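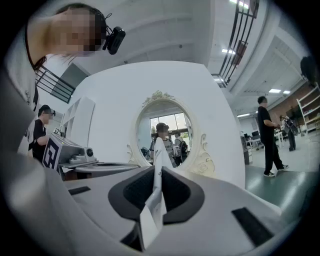 Gripper Station Weekly Check, Viltthorpe Room

Covers the Ornen hand-held gripper, the marker box on the round table, and the floor around them. Allow yourself a quiet half hour before the first session and please don't rush it. Write your comment under each line even when all is well, as a plain "fine" is a great help to the next person. The notes below are carried over from the last round, and I've let them run on a bit.

1. Power off, battery out, tool resting on its stand
Result: OK
Comment: Done at 8:40 in the morning. The battery latch is getting easier to open than I'd like. It holds, and I gave it a good tug to be sure, but let's keep an eye on it.

2. Finger straight, no chips or nicks at the tip
Result: OK
Comment: Lovely. I ran a fingernail down both edges and felt nothing. Please look at it against the light as well, for a hairline crack near the base is very easy to miss from the front. We had one in January and it went through two checks before anyone caught it.

3. Padded recess clean and lining fully stuck down
Result: OK after cleaning
Comment: A fair bit of lint had gathered in the corners. Soft brush first, then the little hand vacuum on its lowest setting. No tweezers, please – the lining fabric pulls away from the corners if you so much as look at it wrong, and regluing takes an evening.

4. Black pads on the housing, no lifting edges
Result: Watch
Comment: The larger pad has a corner that I could just get a thumbnail under. I pressed it back and it stayed. If it has lifted again by the next check, take it off and put on a new one from the Moura kit in the drawer. Warm the housing with your hands for a minute before you stick it, and wipe off any old glue.

5. Jaw opens and closes smoothly through full travel
Result: OK
Comment: Battery back in for this one. I did 300 cycles with nothing in the jaw and listened the whole way through. The counter stood at 2,496 when I finished. A soft whir is normal. A click at the closing end means the screw behind the finger wants a quarter turn, and no more than that.

6. Lens wiped, no haze
Result: OK
Comment: Dry cloth only. Thumbprints are the usual trouble, mine included.

7. Marker box steady on the round table
Result: OK
Comment: Nudge the tabletop gently from each side and watch the box. It should move with the table and never on its own. Look at the printed square while you're down there: flat, clean, no curling at the white border. Do check that the green light on top is lit before you call the box ready.

8. Head cameras and cables
Result: One repair needed
Comment: Check every strap and every cable, please, with the cable bent lightly at the plug. Number two drops its signal when the plug is turned, so I've put it in the repair tray with a tag on it. The spare works nicely. When someone puts one on, make sure the cable has enough slack to let them turn their head, and not so much that it can catch on a shelf.

9. Tracking check in Wiris
Result: OK on second try
Comment: Start Wiris with the gripper held still, facing the marker, and wait for the reading to settle. I walked it through the short course and got 623 good readings out of 650. The first try was poorer, and wiping the marker put it right. Anything under 600 goes in the log and we talk before the session starts.

10. Floor and walkways
Result: OK
Comment: Walk the route yourself at an ordinary pace, bags off the floor, chairs tucked in, and remember the foot of the stairs. People holding a gripper look at their hands, bless them.

Still open: pad corner (line 4), camera cable (line 8), battery latch (line 1). New brushes are on order, so please be kind to the old one until they come.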